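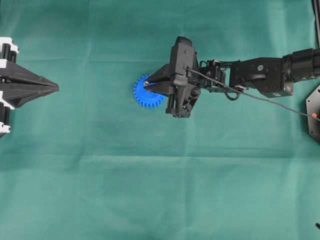

Right arm on the blue gear, left arm waiting its turn

So we're 328 demos into the gear task, and I have opinions! The big one: slow down. My early examples were all me rushing the teleop, and the policy picked up every twitch -- lovely. Azucena drives like she's parking a hearse, and her 15 are worth a pile of mine.

We're aiming for 900 by June. I move the gear a little between runs (easy to forget around the fortieth) and toss any take where I bump it and then fix it. Ynyr thinks we should keep those -- recoveries are data too, he says. Still arguing.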